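January, late, past eleven at night

My feet hurt and I smell like machine oil, so it must have been a shop night. I told myself I'd write only a few lines and go to bed, but I had a long cup of tea on the way home (the gas station kind, too sweet, I love it) and now I'm wide awake, so here we go.

Elif Naz had the key tonight and got there before me. She'd already put the kettle on and was sitting with the Plimgate notebook, which is what we call the notebook now even though Plimgate was only ever supposed to be the name of the first arm bracket, the one that cracked. The name stuck to everything. By spring I expect the whole project will be Plimgate and we'll have to explain it to people at the Ralcombe open house, where we promised, rather grandly, to have an arm that clears a table by itself.

So, the wrist. All last week the arm kept coming in too high over the dish, closing on nothing and then going home very pleased with itself. I was sure it was the calibration and Alper was sure it was my math, and we went back and forth by text for days like an old married couple. Tonight Elif Naz said quite mildly that the script still said 300 where it ought to have said 306, because 6 millimeters is how much longer the new fingers are. I had measured those fingers myself! I'd even written it in the notebook. I just never told the script.

After that we got down to work properly, and I copied these off the shop computer before I left. 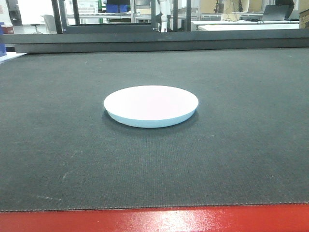
The white dish on the mat.

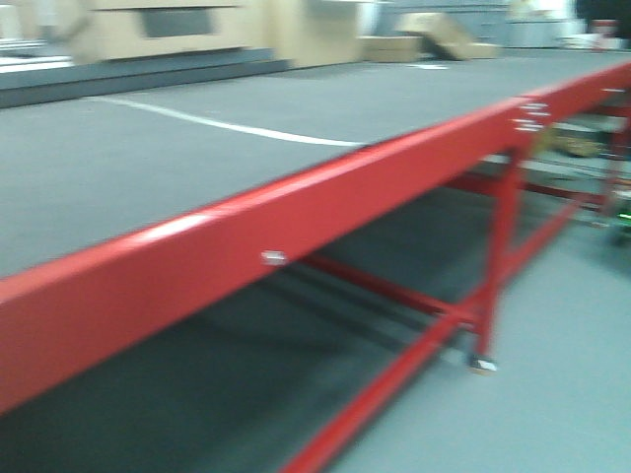
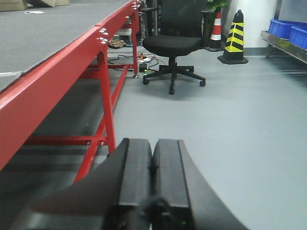 The fingers closed, with the floor and the office chair past them.

I do get fond of that chair. Alper claims it's the only comfortable one in the place and he's right, my back agrees with him every time. He came by at nine, still in his work jacket, with a bag of those sesame rings from his aunt, and we ate most of them standing up because we couldn't bear to stop and sit down.

We did 23 tries at the dish. I won't pretend they were all good ones. A few times it pinched the rim and let go, and once it pushed the poor thing sideways and I yelped out loud, but toward the end it was picking it up and setting it down so gently that we all went quiet. I have been soldering and swearing at this arm since the summer, and I wasn't ready for how much I'd mind being quiet in a good way. Elif Naz wrote "yes" in the notebook and underlined it, and that was the whole entry.

The other thing is the cable. The one we ordered from Garow came with the wrong connector again, same as in the fall, and I spent a silly amount of time on hold with them before supper. The order number is 1532, I'm writing it here so I stop losing it. Alper says he can crimp a new end on by himself and I should quit being so loyal to Garow. He may be right about that too, which is getting annoying.

What I want to try next is the cup. A cup is a different animal, what with the handle, and I think the fingers want some kind of soft pad on the inside faces. There's that sheet of rubber left over from Kakakhel (our cart, rest in peace, it rolled beautifully and only ever to the left). I'll cut two strips on my kitchen table tomorrow if I can find the good knife. Alper wants to use glue. I'd like double-sided tape first, so we can change our minds.

Also must remember to bring back Elif Naz's thermos, which I have somehow carried home in my bag, and to buy more tea for the shop.

Nearly half past twelve now. The radiator is knocking and I still haven't washed my hands properly. Bed.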